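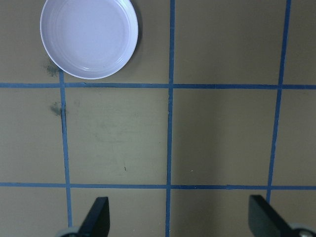

*Plate and blue tape on the work surface.*

**Plurkwood Animal Park: otter enclosure and pond path**
Progress report to the Farahani Fund, covering the period to the end of August

## Where we are

The second stage of the work is finished apart from the gate at the lower end of the path. The pond has been relined and refilled, the old wire on the north side has come out, and 32 metres of new fencing is up. The otters are still in the holding pens behind the feed store and will stay there until the vet has signed off the water.

We said in the last report that the path would be open by the start of the school holidays. It wasn't. The first delivery of edging boards was the wrong depth and had to go back, and the ground crew were then needed on the deer side for most of July after the culvert blocked. The path opened to visitors in the second week of August, with a temporary barrier where the gate will go.

## Work done

- Pond drained, silt taken off, new liner laid and bank rebuilt on the east side.
- Holt boxes moved to the higher ground. The old ones let in water every winter.
- Fencing replaced on the north side and overhang fitted along the whole run.
- Path resurfaced from the café to the viewing window. It is now wide enough for a double pushchair or a wheelchair and one person walking beside it.
- Drain added at the bend, which was not in the original plan. Seltex did this at the same day rate as the rest of the groundworks.

The pump has been running since the pond was refilled. It trips out if the intake basket isn't cleared, so the keepers now do this on the morning round. Seltex will fit a larger basket when they come back for the gate.
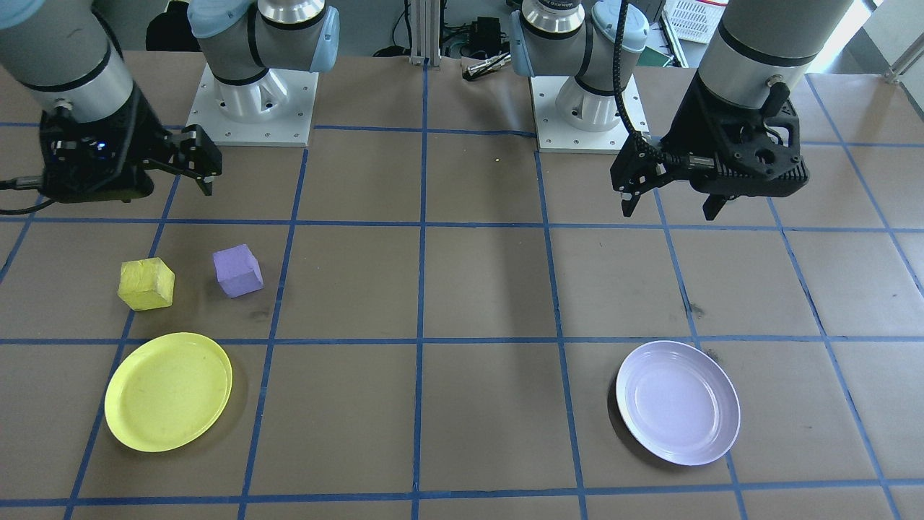
Bahman Zamani asked, after reading the draft of this report, whether the bend could be left without a handrail, as the slope there is steeper than it looked on the plan and the surface gets slick under the alders. He would sooner see the rail go in now than wait for the spring. We agree, and have asked for a price. If it can be met from the money left in the groundworks line we would like the Fund's permission to use it in that way.

## Visitors and schools

We ran two keeper talks a day through the holidays at the temporary viewing point. Attendance was uneven: around 50 people at the afternoon talk in good weather, a handful at the morning one. We intend to drop the morning talk in term time and offer that slot to schools.

Wornthorpe Primary has booked for the autumn and will use the new path. The worksheets for younger pupils need rewriting, as they still refer to the old bridge and the old feeding platform.

## Spending

| Item | Position |
|---|---|
| Pond and liner | Complete, on budget |
| Fencing | Complete, on budget |
| Path and drain | £520 left |
| Gate | Ordered, invoice not yet received |
| Signs | Not started |

The drain was paid for out of the saving on edging boards. No money has been moved between the main budget lines.

## Still to do

The gate is due in the next few weeks. Once it is hung, the enclosure can be checked as a whole and the inspector booked. The vet wants two clear water tests before the otters go back, and the first sample has been sent off.

The signs have been held up by the wording. We have a draft for the main panel but not for the smaller ones along the path, and the printer would prefer to do them all in a single run. The panel by the viewing window will carry the Fund's name. Please let us know if the version of the logo we were sent last year is still the right one.

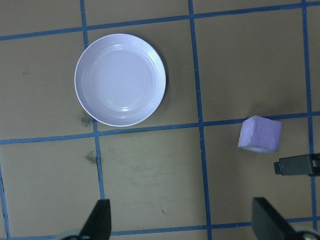 *Taped grid on the work surface, with plate and foam cube.*

The next report will cover the gate, the water tests and the otters' return. It will also give the final figure for the path, with the handrail shown separately if it goes ahead. Copies of the invoices paid so far are attached.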